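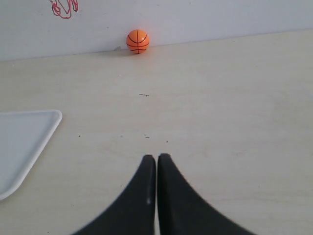 ## Jammed fingers, buddy tape and the drive to Nulton

I play pickup basketball every Saturday, badly, and last winter I jammed my ring finger so hard that I couldn't button my jeans for a month. Everybody at the gym told me to pull on it. I pulled on it. So when I got the chance to sit down with a hand therapist at the Elness clinic in Nulton, I had a pretty personal list of questions (and I may have stuck my finger out at her before I'd even taken my coat off).

"Please don't pull on it," was the first thing she told me. "Your finger isn't a stuck drawer."

She's been treating hands for most of her working life, first over in Mudgway and now at Elness, where she splits her week between surgery patients and what she calls "the ball people." Volleyball, softball, basketball, the odd goalkeeper. I asked what a jammed finger even is, and she laughed and said it's a word people use for at least five different things.

"Usually it's the middle joint, and usually the ligaments on the side got stretched. That's the nice version. But someone will walk in and say it's jammed, and it's broken, or the tendon has come off the end and they can't straighten the tip. They've been playing on it for weeks!"

That last one is called mallet finger, and it's the one she gets most worked up about. The tip droops and you can push it straight with your other hand, but it won't stay up by itself. It often doesn't hurt all that much, so people let it go. She wants those people seen within a day or two, because the usual treatment is a splint worn around the clock for weeks, and starting late makes everything harder.

"And if they take the splint off and let the tip drop, even for a second in the shower, we may be starting the clock over," she said. "I have had grown men try to bargain with me over this."

I asked about buddy taping, which I'd done with some old electrical tape from my truck. She closed her eyes for a moment. For a mild sprain she likes it fine – soft tape, above and below the sore joint, never over it, and loose enough that the fingertip stays pink. Then get the finger bending gently once it's been checked. Stiffness is what she spends most of her day fighting, and the middle joint is the worst for it.

"People think rest is free. It isn't, with fingers. You rest that joint too long and then you're in here with me, and I'm mean."

She isn't mean. She did bend my finger in a way I didn't love.
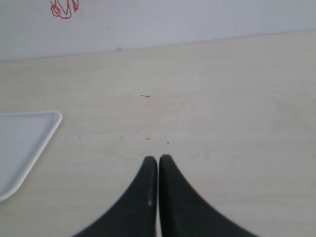
*Pale table, white wall.*

We got to talking about distance, too. One of her patients drives 145 miles round trip from Drimard for a half-hour appointment, and she hates it. She'd like to do more of the follow-up visits by video, and she's already trying that with the folks who only need their exercises looked over. Splints still have to be made in person, since she heats and molds the plastic right on the hand.

So when should you go in? Her answer came fast: if it looks crooked, if it's numb, if you can't bend or straighten it fully, or if it's still fat and sore after a week. Rings come off right away, before the swelling gets going. Ice is fine, wrapped in a towel.

And my finger? It's a little thicker than its neighbor, and she thinks it may stay that way. I've got putty to squeeze twice a day and I've thrown out the electrical tape.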